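Home Forums New posts Gallery Search Log in
Filed under: Darkroom > Chemistry and storage

Glass or plastic for part-used developer?

stopbath_ken
9 Jun 2019
I print in short runs, a few evenings and then nothing for weeks, and I lose more developer to the air than to paper. The concentrate is Dullex, the one-litre size. By the time the level is halfway down, the rest has gone the colour of strong tea and the blacks are weak. Current storage is the plastic bottle it was sold in, cap tight, in a cupboard under the stairs.

I am thinking of decanting the whole lot into brown glass on the day I open it. Before I buy anything I would like to know whether glass makes a measurable difference, and which sizes people use. 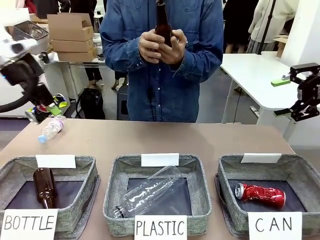
Brown glass with a narrow neck, the general type I mean.

wetside
Glass, every time. Many plastics let oxygen through the wall slowly, and polyethylene is among the worst. Glass does not. The narrow neck helps a little because the liquid surface is small when the bottle is filled right up. Fill until there is barely any air under the cap.

I split a litre into small bottles, mostly 100 ml, with a couple of 200 ml for the weeks when I know I will print more. One bottle gets opened, used up and washed. The others stay shut.

gradefive
I disagree that the material matters much over a few weeks. The air left in a half-empty bottle does far more harm than anything coming through the wall. A thick-walled plastic bottle squeezed until the liquid reaches the neck will beat a half-full glass one.

wetside
For a few weeks, perhaps. Squeezed bottles try to spring back, and if the cap is less than perfect they draw air in past the thread. I have had that happen with the concertina type. They are also a nuisance to clean.

gradefive
Then use a gas spray on top. I use Presik, a short burst, cap straight back on. It works with either material.

stopbath_ken
I had not considered gas. What does a can cost per litre stored? I suspect it is more than the developer I would save.
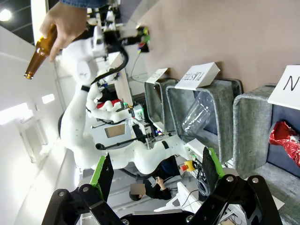

l_heidrun
Closures decide this more often than the bottle wall does. I kept a record from February onwards of the same concentrate in matching bottles with different caps, and the spread between caps was larger than the spread between glass and plastic. The poor performers were the ones with hard liners that had been opened and closed many times. A metallic cap, as on the brown bottle above, can seal well, but look at what is inside it. Bare metal or a damaged liner will corrode in contact with alkaline developer. I use plastic screw caps with a cone insert from Nägeli and replace the insert when it takes a set. My test was a strip of the same paper, fixed exposure, three minutes in the dish, maximum black read on a densitometer.
Heidrun Leitner

gradefive
How many bottles per cap type? One of each proves very little.

l_heidrun
Two of each. I agree it is thin. I would trust the ranking of the worst caps and not much else.

wetside
Agree on liners. I would add: do not use old drinks bottles, brown or otherwise. Somebody will one day take one for a drink. Buy laboratory bottles and label them with the contents and the date opened.

gradefive
On that we agree. I would go further and keep them locked up if there are children in the house.

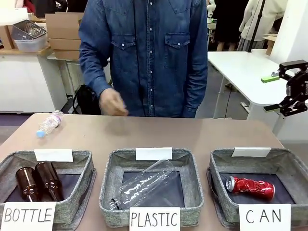
stopbath_ken
Does brown glass matter if the cupboard is dark anyway?

wetside
Clear glass is fine in a dark cupboard. Oxygen is the main problem and the colour of the glass has no effect on it. Brown is worth having if the bottles stand on an open shelf near a window.

fellow_traveller_uk
Small point on decanting: use a funnel that reaches well down into the bottle and pour slowly. Splashing mixes in a lot of air. I also rinse with distilled water, never tap, and let the bottles drain upside down overnight.

gradefive
Fellow is right about the splashing. I am less convinced about distilled water if the tap supply is soft.

stopbath_ken
Thank you all. I have ordered six 100 ml bottles to start with, plus some larger ones for the remainder, all with cone inserts. I will leave one portion in the original plastic, squeezed, and print a step wedge from both when the last glass bottle is opened. No gas for now. Anything over 200 ml I would probably not finish in one go.

gradefive
Use the same box of paper for both wedges, and write down the dish temperature.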